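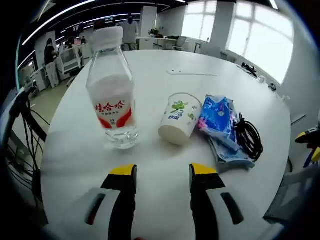

Cleaning and Keeping Old Records at Home

My uncle left me his records when he moved out of the house in Penton, and for the better part of a year they sat in the hall in the same cartons he'd packed them in, with a coat thrown over the top. There were 52 LPs, mostly blues and loud guitar bands, and a shoebox of singles with no sleeves at all. I've learned a fair amount since then about getting old records to sound decent again, some of it from books and most of it from ruining things, and enough people have written in asking that I thought I'd put it all on one page. Get yourself a coffee, it's a long one.

Before you clean anything

Play it first! I know everybody wants to get straight to the washing, but a good many records that look dreadful play just fine, and some that shine like a new car have been worn flat by a bad needle and will never sound any better no matter what you do to them. Hold the record under a lamp and tilt it. Hairline marks that only show at one angle usually don't sound. A mark you can feel with a fingernail usually does. Gray, dull-looking grooves mean wear, and there's no washing that out.

If it's visibly gritty, though, skip the listening and clean it before it goes anywhere near your turntable. Grit gets dragged along by the stylus and you'll do more harm in one side than twenty years in a carton did.

Dry brushing

A carbon fiber brush is the one thing I'd tell anybody to buy, even if they never buy another thing off this page. Set the record turning, lower the brush so the bristles just touch, let it go around a couple of times, and then drift it slowly off toward the outer edge. Don't press. I pressed for months and all I was doing was packing the dust down in there.

Clean the brush too. Most of them have a little swing handle that runs past the bristles, and a few strokes with that does it. Keep your fingers off the bristles, as the oil from your skin goes right onto the next record.

Washing

For anything that's been stored in a basement, or handled at parties (my uncle's were handled at a great many parties), you'll want a wet wash. My mix is distilled water with a very small drop of plain, unscented dish soap, and then a second bowl of distilled water with nothing in it for the rinse. Tap water is tempting and in a soft-water town you may get away with it, but where I live it leaves a chalky film that crackles like a campfire.

Some folks add rubbing alcohol. I don't, and please, whatever you do, never let alcohol near a 78. The old shellac ones will dissolve on you. Aiguo Feng, who ran the repair counter at Drandberg back when there was still a repair counter to run, once showed me a 78 that had been wiped down with it and it looked like somebody had licked a lollipop.

What I do, in order:

Lay a clean folded bath towel on the table and put the record on it.
Cover the label. A plastic jar lid a little wider than the label, held down with your palm, does well enough if you're careful with the water.
Dampen a microfiber cloth or a soft pad in the soapy bowl and squeeze it out well.
Wipe along the grooves, around and around, never across them. Four trips around is plenty.
Go over it again with a fresh cloth from the plain bowl.
Pat with a dry cloth, then turn it over onto a dry part of the towel and do the other side.
Stand it in a dish rack to finish, out of the sun, for a good couple of hours.

The dish rack should be the plastic-coated kind, with no bare wire poking through. I keep one just for records, and it lives on top of the fridge, where it gets in the way of everything else.

Change the water when it goes cloudy. You'll be surprised how soon that is. And put new inner sleeves on everything you wash – there's no sense sliding a clean record back into a paper sleeve that's been shedding dust since before you were born. Keep the old sleeve if it has printing on it and tuck it in behind.

Mold

White speckles or a spidery bloom on the surface generally means mold. It does wash off, but take the record outside first, or at least over by an open window, and brush it there so you aren't sending spores all over the living room. Use a cloth you're willing to throw away. Wash it twice. If the jacket is moldy too, I'd let the jacket go unless it's something you truly love, and I say that as a person who has held onto some very smelly cardboard.

Warps

I've had more letters about warps than about anything else. Nobuhle Mabuza wrote to me one January about a live album she had left on a shelf over a radiator, and it had gone up at one side like a potato chip. I wish I had better news on this one. A gentle, dish-shaped warp will often play perfectly well if your tonearm is set up right, and the simplest thing is to leave it be. For something a bit worse, put the record in a clean paper sleeve between two sheets of heavy plate glass, in a room that's comfortably warm, and leave it a few weeks. I've had that help, and I've had it do nothing whatsoever.

The oven method that gets passed around is a fine way to make a bowl. Same goes for a hair dryer.

Jackets

Surface grime on a glossy jacket comes away with a barely damp cloth and a light hand. Try a corner on the back first. On a matte or uncoated jacket, stay away from water altogether and use a soft white eraser, the kind that crumbles, and brush off the crumbs with a clean paintbrush.

For price stickers, warm the sticker with a hair dryer on low (empty jacket, record safely in another room!) and lift one corner with a fingernail, pulling back slow and flat. If it starts taking the paper with it, stop and live with the sticker. I've grown fond of mine. One of the blues records still has a ticket from a shop called Dulteler that I've never managed to find out a thing about, and if anyone reading knows where it was, I'd dearly like to hear.

Split seams can be closed from the inside with a strip of acid-free paper and a little wheat paste or bookbinder's glue. Household tape goes brown and then lets go, and leaves its goo behind when it does. Put waxed paper inside the jacket while the glue sets or you'll glue the whole thing shut, as I did.

Writing on a jacket – somebody's name, a date, a phone number – I leave exactly where it is.

Shelving

Store records upright, like books, snug enough that they don't lean and loose enough that you can pull one without tugging. Leaning is what makes most of those dish-shaped warps. Never stack them flat in a pile. And do look at what's holding them up! Records are a great deal heavier than they look, and a long shelf with no upright in the middle will sag. I like a divider every foot or so.

Keep them off an outside wall if the wall sweats in winter, off the floor if there's any chance of water, and well away from heating vents. A closet in the middle of the house is very good. An attic is about the worst place you could pick.

Ticket stubs, posters and programs

Old music collections always seem to come with paper. My uncle's had concert programs stuffed down inside the jackets, which is hard on both parties, because the paper leaves an outline on the record sleeve and the folds get pressed in harder every year. Take them out. Lay them flat in polyester sleeves or plain acid-free folders, with a note in pencil saying which record they came with.

If you want to frame a poster, ask for a mat so the paper doesn't touch the glass, and hang it where the sun doesn't reach. Red ink is the first to fade. A color copy in the frame and the original in a drawer is a perfectly respectable answer, and it's what I've done over the piano.

Rolled posters that won't lie flat should be left unrolled a little further each day under some books, with clean paper between. Ironing is asking for trouble.

The needle

A worn stylus will undo all of this. Brush it back to front, never side to side, with the tiny brush that came with it, every few records. If the esses in the singing start to spit and splash on records that used to sound all right, it's time for a new one. If you bought your turntable secondhand and have no idea how old the needle is, assume it's old and replace it before you play anything you care about.

Check your tracking force as well. Too light is as bad as too heavy, and a lot of people don't believe me on that. The cartridge maker gives a range, and I set mine in the middle of it. A little digital gauge costs next to nothing.

A few odds and ends

Baby wipes: no. There's lotion in them.

Wood glue peels really do pull dirt out of the grooves, but you need a full even coat and a lot of patience, and if it tears halfway you'll be picking at it all evening. Save it for a record you wouldn't mind losing.

Handle by the edge and the label only, and teach the kids the same way. They're usually better at it than the grown-ups.

Write down what you have. I used a school notebook, with the title, the condition, and whether it's been washed, and I put a small pencil tick on each new inner sleeve so I don't do the same record over again.

The singles in the shoebox I'm still working through, a few at a time after supper. The ones with the big center holes need a different lid to cover the label, and I'm using the top off a peanut butter jar until I find something that fits better.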